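June 14, 2022

Finally got the left wrist back together on the Prallau this morning. It has been stiff since the weekend, and I spent most of yesterday convinced the motor was dying. Nope — just old grease, packed in behind the collar like candle wax. I cleaned it all out, put in fresh, and the joint turns like butter now!

The counter says 1,347 hours on that wrist. The Prollcombe manual wants new grease every 3,000, which is a joke for a hand that works over a sink (I'm writing my own number in the log and they can argue with me). I also swapped 2 screws in the cover that had rounded heads. Przemysław Adamczyk swears he didn't use the wrong driver on them. Hmm.

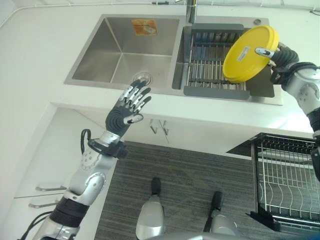 My worry now is the cable at the wrist. I left it a bit long so it wouldn't pull when the joint rolls, and I'm not sure I love that. With the left hand open over the basin and the yellow lid in the right one, the black loop still sticks out near the joint, and sooner or later it's going to catch on a faucet or a rack. A shorter loop, maybe, or one more tie farther down the arm. I'll try the tie first — it's cheaper, and I'm tired, and my hands smell like solvent. Fingers tomorrow.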